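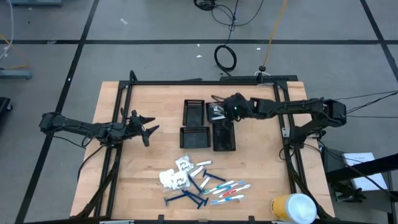

**How many tuners does the Vonska have?**

Two. Record one channel while you watch another, or record both and watch something you already saved.

# Vonska Network TV Tuner

The Vonska takes your roof or window antenna and puts live TV on your home network. No cable box, no monthly bill. Plug in the antenna, plug in the Ethernet, run the app, done in most houses before the coffee's ready.

Made by Brurnia. Replaces the older single-tuner Paken, which we don't stock anymore (still do power supplies for it, ask).

## What it does

- Live over-the-air TV on phones, tablets, computers and most streaming sticks
- Pause and rewind live, up to 2 hours back
- Series recording, with padding at the start and end so you don't lose the last minutes of a game that runs over
- Program guide for the next 8 days, no subscription
- Comercial skip button. Manual, jumps ahead in steps. Doesn't detect ads by itself so please don't send it back for that

## Storage

No drive inside. You add your own by USB. Powered desktop drives are best, small portable ones mostly OK. Thumb drives will play for a while and then start dropping bits of the recording. Don't use a thumb drive.

Figure on a 700 GB drive holding a decent season or two of whatever you watch in HD. Sports eats more than sitcoms. When the drive is full it deletes oldest first, unless you mark a show Keep. If everything's marked Keep it just stops recording and puts a red note in the app. People miss the red note.

Formatting wipes the drive. The app asks once. Only once. Copy your stuff off first.

## Specs

| | |
|---|---|
| Tuners | 2 |
| Antenna input | Standard threaded coax |
| Network | Gigabit Ethernet, no Wi-Fi |
| USB | One port on the back, USB 3.0 |
| Power | 12 V adapter, included |
| Weight | 400 g without the adapter |
| Fan | None |
| In the box | Tuner, adapter, short Ethernet cable, setup card |

No HDMI on this one. It doesn't connect to the TV, it connects to the router. We get this question daily. If you want a box that sits under the TV with a remote, look at the Mowat, same tuners, HDMI out, costs more.

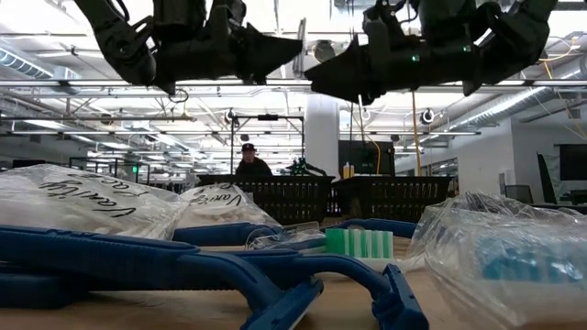

*Vanity pack bags on the tabletop.*

## Setup, quick version

1. Antenna to the coax jack. Finger tight.
2. Ethernet to the router. A switch is fine too, powerline adapters are hit and miss.
3. Drive in the USB port, if you're recording.
4. Power last. Light blinks, then goes solid.
5. Open the app on the same network and hit Scan. Leave it alone untill it finishes.

Missing channels after a scan? Move the antenna before you blame the box. Higher is better, window beats wall. Amplifiers help with long cable runs and can make things worse if you live close to the transmitter. Rescan after every change.

## Streaming away from home

Works, but it's your upload speed doing the work. Set quality to Medium in the app and see how it goes. High needs a good upload line and most home plans don't have it. Only one remote viewer at a time. At home, one viewer per tuner for live, more than that for recordings depending on the drive.

## Firmware

New version went up Friday, March 25, 2022. Fixes:

- guide showing up an hour off after the clocks change
- recordings splitting in half when the network dropped for a second
- app forgetting favorites on tablets

Still open: captions sometimes lag on rewinded video. Brurnia knows. No date for it.

Update from Settings > Device > Check now. Don't do it while something's recording, it won't warn you.

## From a customer

"Had the Paken for years and kept missing one show to get another. Swapped it for this, same antenna, same cable. Picks up everything the old one did plus a couple of weak ones. Wish it had Wi-Fi but I ran a cable behind the bookcase and that was that." Lorna Aitken

## Ordering notes

- In stock, black only. White is back in August, maybe.
- Antenna NOT included. Drive NOT included.
- Returns fine if it's complete and in the box. Setup card doesn't matter, keep it.
- Old Paken recordings won't play on the Vonska straight from the drive. Export them from the Paken app first, then copy over.
- Wall bracket sold separately, fits both the Vonska and the Mowat. Screws are in the bag with the bracket, plugs for drywall aren't.

Questions, use the contact form and put Vonska in the subject line so it gets to the right desk. Include your firmware number if it's a support thing, it's at the bottom of the Device page.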